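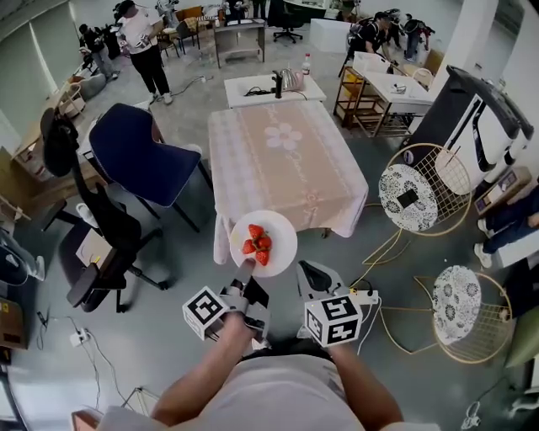

Section 4. Laying the Table for Fruit Service

4.1 Scope

This section covers placing the tablecloth, setting out a plate of fruit, and arranging the side table for hot drinks. It applies to the Motamora dining set with the standard table and the small side table. For assembly of the table legs, see Section 2. For chair assembly, see Section 3.

4.2 Before you start

Check that all leg bolts have been tightened as described in 2.6. Wipe the tabletop and let it dry fully. A damp top can transfer dye from a colored cloth to a light finish.

You will need:
Tablecloth
Round plate, white or plain
Fresh fruit, rinsed and drained
Electric kettle
Paper towels

4.3 Placing the tablecloth

1. Unfold the cloth on the tabletop with the printed side up.
2. If the cloth has a central motif, line it up with the middle of the table before adjusting the edges.
3. Pull the cloth outward from opposite sides at the same time. Do not pull from one corner. Lace-patterned borders stretch out of shape and do not fully recover.
4. Check that the overhang is equal on the two long sides. A difference of up to 19 mm is acceptable.
5. Smooth out fold lines by hand, working from the center.

NOTE: Do not iron the cloth on the table. The finish is rated to 70 °C and will mark above that temperature.

NOTE: Cloths from the Cukance range (order no. 1978) are cut for this table. Other cloths may be used if they clear the floor on all sides.

4.4 Setting out the fruit

1. Place the plate on the cloth at the near edge, in front of the person being served. The whole base of the plate must rest on the tabletop.
2. Pat the fruit dry with a paper towel. Strawberries stain pink and white cloth if juice runs over the rim.
3. Put the fruit near the center of the plate. Four medium strawberries make one serving. They may be piled together.
4. Leave the rim clear. The plate is moved and turned by the rim.
5. To move the plate, support it from both sides and lift. Sliding the plate drags the cloth and shifts the motif off center.

CAUTION: Do not set the plate over a raised seam or fold. It can tip when the rim is pressed.

4.5 Side table

1. Stand the side table on the far side of the dining table, on a level part of the floor.
2. Place the electric kettle on the side table. Do not place it on the tablecloth.
3. Keep capped bottles upright, away from the spout of the kettle.
4. Coil spare cable and keep it clear of the kettle base.
5. If a power strip is used, lay it flat on the floor where a spill from either table cannot reach it.

WARNING: Risk of scalding. Route the kettle cord away from walkways and chair legs. Unplug the kettle before moving the side table.

4.6 Chairs

1. Position the chairs so that each can be drawn back without touching the side table.
2. On wire-frame chairs, center the round cushion on the seat. Check it again after the chair has been moved.
3. Chairs with wheeled bases may be used on hard floors. Keep the wheels off trailing cables.

4.7 After use

1. Remove the plate first, then shake the cloth outdoors.
2. Treat berry stains with cold water before washing. Hot water sets them.
3. Wash the cloth at 30 °C. Do not tumble dry.
4. Refrigerate uneaten fruit in a covered container.

4.8 Replacement parts

Floor glide, side table: part 292
Cushion, round: see the parts list in Appendix B

Orders are handled by Skemetti. State the part number and the finish code printed under the tabletop.

Section revised in January. Technical review: Yao-tsung Tse.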